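Teaching update, Rimuto desk

Quick one as we're short on time. Melaniia Onyshchenko has been driving the arm by remote, small cylinders, one pick at a time. 18 demos kept so far, 2 binned.

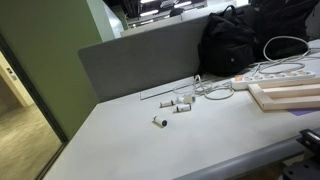 Do you need to code to teach it? None at all, you steer and it records.

Slow hands help. Dont rush the grip. 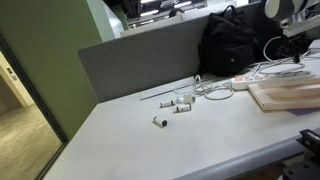
Levchenko wrote in that guiding the arm by hand felt easier than the remote, at least for the first hour. Fair point, will try both in October.

Wooden tray stays put between runs pls.
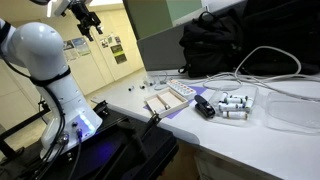
Arm, gripper and tray at the teaching bench.

Slots for next week still open, reply to this adress.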